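Filed under: Talks and Notes / Small Theatre
2 minute read

Speaker notes, "Keeping a Tiny Stage Going", Hikberg arts weekend, Thu 20 May

Good evening, and thank you for coming out, particularly those of you who walked up from the station (I did the same and I'm still getting my breath back). I'm going to talk for as long as the tea stays warm, and then I'd love to hear from you.

Start with the room. We put on our first show, Mulodora, in the back half of a former seed shop, with 60 seats if people were friendly about elbows. It had cost us about 800 pounds, and most of that went on black cloth and a second-hand dimmer that hummed in E flat all through the quiet scene.

PAUSE. Let them laugh, or not.

Then the matter of what to put on. We were told to do a thriller, and I do love a thriller, but we had a cast of three and a cellist, so we wrote something for three and a cellist. Zinis came next, in July, and ran long every single night, and I still wouldn't cut the fishing song!

Say the bit about programmes here. Cheap paper, big type, names spelt properly.
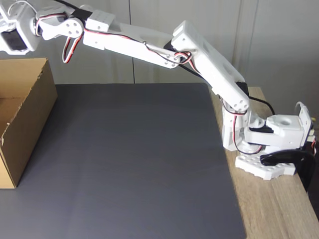
Bettany Hallgrímsson

Now, audiences. Please learn who comes on the wet nights and say hello to them at the door. Ours had 711 names in the box office book by the end of Zinis, all in pencil, and I would sooner lose the dimmer than that book.

If time is short, skip the story of the trapdoor and go straight to questions. If there's plenty of time, tell the trapdoor story slowly, and remember to mention the cellist was fine.

Questions, then raffle.

Contact us | Back to top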